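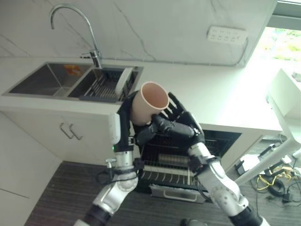 ## Handout 4: Two-handed grasps on a smooth cylinder

Instructor: Harriet Oyelaran
Revised 2020-03-06

The test object is a plain cup with no handle. Both arms carry multi-fingered hands, and both hands contact the cup in the same hold.

Terms used in the lab sheet:

- **Support contact** – carries weight from below.
- **Side contact** – resists sliding and rotation about the cup axis.
- **Internal force** – the squeeze between the two hands. It cancels in the net force and does not show up in the object's motion.

The Osedeck controller closes the force loop at 500 Hz. The Abernathy controller runs position control only, so any error in cup diameter goes straight into internal force. Log both for 21 trials each.

In the second grasp, note the left thumb against the bottom of the cup and the right thumb across its lower side. Mark each as support or side contact before computing the grasp matrix.
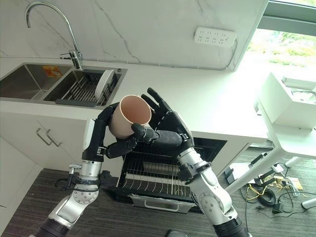
## Before the next session

1. Read Holbridge notes, section 2.
2. Write the grasp matrix for one hand, then for both.
3. Find the null space. State which vectors are internal forces.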